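2023-02-09

**Whitcombe sing-along chorus is coming back in April, with a bigger songbook**

Good news for anyone who likes to sing and doesn't care who hears them: the Whitcombe Open Chorus starts up again in April at the old Kirker hall, and this time there's a proper songbook to go with it!

The chorus takes anyone who walks in. There are no tryouts, you don't need to read music, and you can stand wherever you like (the back row fills up fast, so come early if you're shy). Last season closed with 69 singers packed in for the final night, and the sound in that little hall was enormous – people out on the sidewalk stopped and joined in through the open doors.

Elsie Ruddock, who leads the singing, has spent the winter pulling the new book together with Tane Rewi at the piano. It has 5 sections, running from old work songs and rounds through to a batch of tunes sent in by readers of this page. Flynn Merrick's river song made it in, all seven verses of it, and so did the lullaby Beverley Rutherford taught everyone during the power outage.

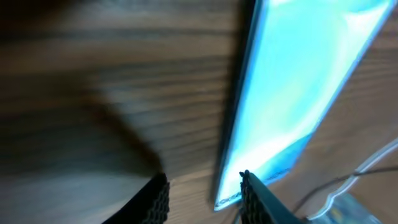 Do you have to buy the songbook to take part? Copies will be handed out at the door each evening and collected at the end, and you only pay if you want one to keep.

The first printing is 500 copies. Leonie Hauser is looking after orders, and she says the large-print version will be ready for opening night too, with the same page numbers as the regular one so that no one gets lost halfway through a round.

"I want people to come in humming and go home hoarse," Ruddock said. "If we get the Landeck round going in four parts, I'll be happy until summer."

Tea and cake are back as well, served at the break – bring your own mug if you can. Parking is easiest on the river side of the hall, and the side door has a ramp. Anyone who plays an instrument and would like to sit in with Rewi should come half an hour early for a run-through. Fiddles are especially welcome this year!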